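Wikadley House - Dining Room Diary, November

The large table in the east room was prepared for the afternoon, and the pink cup was set out ahead of the remaining service.

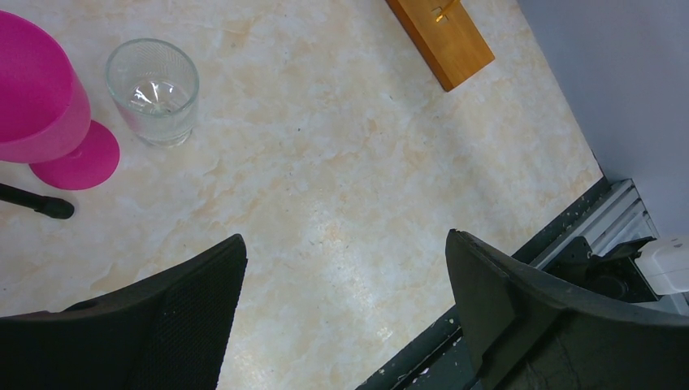 A reply in the margin, signed Ferri, asks that the tabletop be wiped once more before any cloth is laid, as small specks show readily on so pale a pattern. The request was noted and will be met before 2 p.m.

The table has stood in this room since 1997 and is entered in the house inventory under number 3359. Its care remains as previously instructed: a soft cloth, plain water, no polish. Linen is due from Skosanari this morning - 80 napkins, with the runners to follow separately.

The question of matching saucers was raised again and deferred. The blinds are to be lowered at midday, as the glare across the middle of the table has been mentioned by guests on earlier occasions.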